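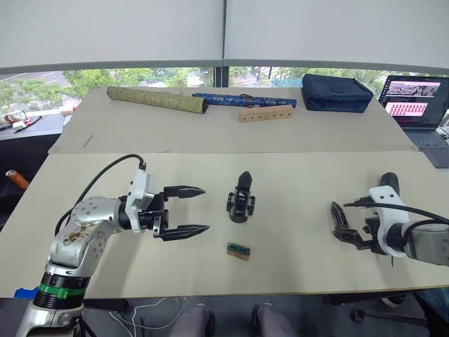
A slower first half would keep more of the beginners on the floor, one dancer said as we opened, and most heads in the room were nodding before the sentence was finished.

Selis Contra Dance
Minutes of the December planning meeting

Started at 7:10 p.m. in the upstairs room on Shimada Street. Minutes from last time were read and accepted with one fix: the fall dance ended at 10:30, and the band would like it known that they played right up to the end.

1. The fall dance

What a night! We took 378 at the door in ticket money, our best fall dance so far, and the line for cider went all the way back to the coats. Several people had never danced a contra before and stayed for the last waltz. The band has already said yes to spring.

Back to the point raised at the start. The caller went from simple circles to a fairly busy hey for four inside the first half hour, and the two lines nearest the stage got badly tangled. It was good-natured and there was a lot of laughing, but some newer dancers sat down afterward and stayed down. Agreed that the first three dances in spring will have no heys and no contra corners. The caller will be asked to pick dances where everyone ends up back with their partner often.

We also talked about the walk-throughs. Two of us would like them shorter for the regulars, others felt strongly they are the best part of the evening for anyone new. Left as they are.

2. Beginner lesson

Moving this from 20 minutes to 30, starting at 6:30, with the first dance at 7. The lesson will cover the swing (give weight, look at your partner, don't look at your feet), the allemande, the do-si-do and how to progress down the line. Experienced dancers are warmly asked to come early and mix in, as a lesson made up only of beginners is hard going. It worked so well in the fall when eight or nine regulars turned up, and we'd love to see more.

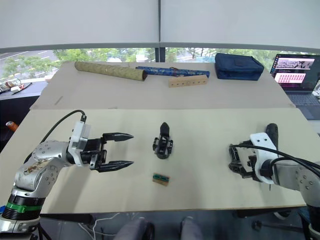 There was also a nice idea to have a practice waltz in the last five minutes of the lesson, with live fiddle if the fiddler has finished tuning. We'll try it once and see.

3. The floor

The hall floor is lovely but it has gone slick near the kitchen door. The hall says it can be screened and recoated in February, and asked if we had a view on the finish. We do! Please nothing glossy. The Stultia dancers had a shiny coat put down two winters ago and spent a whole season sliding into each other. Action: write to the hall, and ask Stultia what they ended up using.

Street shoes came up again. We will put a bench and a stiff brush inside the front door, and a friendly sign. No one wants to be turned away for the wrong soles, so we'll keep a box of clean spare shoes and big socks too. Bring any you can part with.

4. Sound

The old mixer hummed through the second set. A used Sternico board has been offered to us for 90 dollars, with the case. Agreed to borrow it for one practice evening first, and buy it if the piano player is happy. The piano has been getting lost under the bass at the far end of the hall, so part of that evening will go to walking the floor and listening.

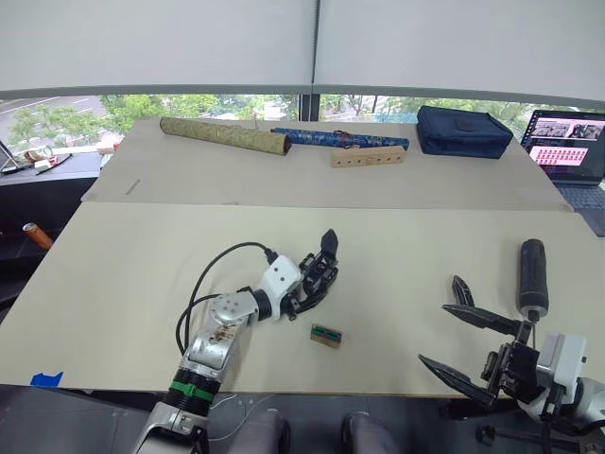
Small block lying flat on the near table.

5. Weekend trip to Stultia

Their spring weekend sounds terrific - two bands, an English country session in the morning and a potluck by the lake. Roughly 5 cars should do it. Rides will leave from the Shimada Street lot at 3 p.m. Anyone wanting floor space to sleep on should say so early, and bring a mat.

6. Anything else

Lost and found from the fall: one green scarf, a water bottle with stickers on it, a single hard-soled shoe (left). Please claim them.

A request for one square dance per evening. Lots of support, and one firm no. Carried over.

The potluck chili recipe has now been asked for by so many people that it will go out with the next newsletter.

Closed at 8:45. Next meeting in January, same room, tea from 6:45.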